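Ciltow Neighbors Help Board
Home and Household > Fabric and Laundry

How do I keep a cloth from sliding around on a folding table?

Posted by jellville_dan, 8 Mar 2021

I have two plastic folding tables that get used for all kinds of things: sorting, wrapping, sewing patterns, the occasional sale in the driveway. The tops are scratched and one has a big ink stain, so I want to keep cloths on them all the time. The trouble is that whatever I put on starts to creep. I lean on it, pull something toward me, and the whole cloth comes along. Then there are folds under everything.

So far I have tried a polyester tablecloth (worst of the bunch, very slippery), an old cotton bedsheet (better but it wrinkles), and duct tape on the underside. The tape held for a while and then left a strip of gum on the plastic that I am still scraping at. I don't want to use anything that makes holes. The tables have to fold up too, so whatever goes on has to come off without a fight.

What kind of cloth should I buy, and how should I hold it down? I would like to spend less than $80 for both tables. I'd also like to know how to get the tape gum off.

3 replies

mrs_oakes

Tablecloth clips. Dollar store. Done.

Farhad Hassanpour

Clips will work for a picnic, but I wouldn't use them on a work table. They stick up over the edge and you catch your sleeve on them. Most of them are also made for a thin top, and the rolled edge on a plastic folding table is thicker than that. Measure yours before buying any.

I would start with the cloth. The smooth back is your main problem. You want something with a bit of grip and weight. Cotton duck is good. Wool blend felt is good too but it costs more and picks up every thread and crumb. Cheap craft felt is fine to try out, but it pills and it stretches if you pull on it. Stay away from satin and from anything sold for banquets.

Cut it large enough to hang 9 inches on all sides. That gives you enough to fold under and hold. Wash and dry cotton duck before you cut it. I skipped this once with a piece from Ferri Fabrics in Skindilstead and it came out of the dryer too short to reach the end of the table.

For holding it down, there are two ways I would go:

Put a layer of non-slip shelf liner under the cloth. Get the open, rubbery kind that looks like a net. You don't have to cover the whole top. A strip down each long side is enough. Roll it up when you fold the table.

Or sew elastic across the corners, the same way a fitted sheet is made for a mattress. Fold each corner under, sew a piece of one-inch elastic diagonally across it, and the cloth snaps on. You can do this by hand if you don't have a machine — it's only four short seams, and they don't show.

I have done both on the same table and that one does not move at all. With only the liner it still shifts a little if somebody drags a heavy box over it.

About the gum, use cooking oil on a paper towel. Leave it on for 20 minutes, then rub with an old plastic card and wash with dish soap. Test a small place underneath first. Don't use acetone on a plastic top. It can soften the surface and leave it cloudy.

jellville_dan

Thanks. I had not thought about the weight of the fabric. Does the color make a difference? The sheet I have is white and shows everything.

Farhad Hassanpour

Only for what you want to see. Dark cloth hides stains but you lose black screws and dark thread on it. White glares under a lamp and needs washing all the time. I like a strong plain color for anything with small light-colored parts. Patterned cloth is the hardest to find things on, so I would leave that for meals.

Buy both pieces on the same day if you want them to match. I went back in July for more of the same green and the new bolt was a different shade.

pt_skindilstead

I agree with most of that except the shelf liner. Some of the cheap stuff sticks to plastic if it sits in a warm garage all summer, and then you have a second thing to scrape off. Ours did. If the tables stay set up, lift the liner once in a while and wipe under it.

Another thing, if you use felt, don't machine wash it hot. Vacuum it with the brush end and spot clean with cold water. If it gets wrinkled, use steam and keep the iron off it.

Also check which way the cloth hangs at the front. If it reaches your lap when you sit, your knees will pull it no matter what is underneath. I fold the front edge under short and let the back hang long.

Bright green with white things on it:
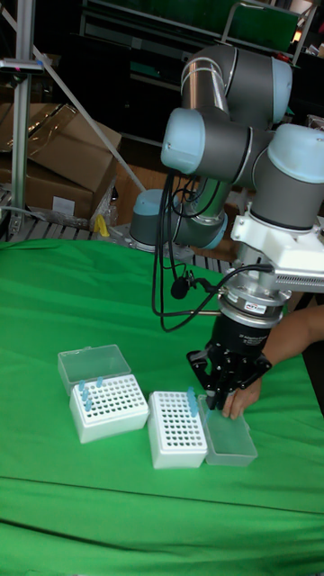
Leonor Pacheco: I went with the elastic corners on cotton duck and they hold fine, but make the elastic shorter than you think. Mine sagged after a few washes and I had to take out the seams and redo them. And for the tape gum, the oil worked on my table but it took two rounds.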